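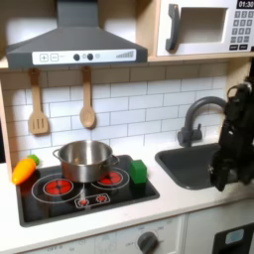 Buying a robot is a lot like planning a long trip. You have to decide where you are going before you pay for anything. A group that wants a robot to help with kitchen jobs starts by writing down what the robot should learn to do. Then it makes a shopping list. The robot arm and its gripper go on the list, but so do the things the robot will practice with. A toy kitchen is a good choice for practice. It can have a steel pot with two small handles, a carrot, a sink and a tall faucet, and it costs much less than a real kitchen.

How much money does it take?

A list of what you need and what it costs is called a budget. Say a school club called Osura has saved 600 dollars for everything except the arm. The toy kitchen, the pots and the play food come out of that money. So do a strong table and the clamps that hold things still. The club also keeps a little money back for parts that wear out, such as cables and the soft pads on gripper fingers.

The arm is the expensive part, and many groups borrow or rent one first. Renting for three months gives them time to learn if the arm is strong enough and can reach far enough.

What do planners ask before they buy?

How heavy are the things the arm will lift?
Will it fit on the table, with room to move?
Who will fix it if it breaks?
Is there a plug close by?
Where will people stand so they are safe?

When do you order?

Some parts come in a few days. Others take weeks. If the club wants to start in July, it should order the slow parts in spring. One list might have 17 things on it, and if a single cable is missing, the robot has to wait.

Try it yourself

Pick one job at home, like putting a carrot in a pot. Write down everything a robot would need to do it. Then ask an adult to help you look up the prices, and add them up.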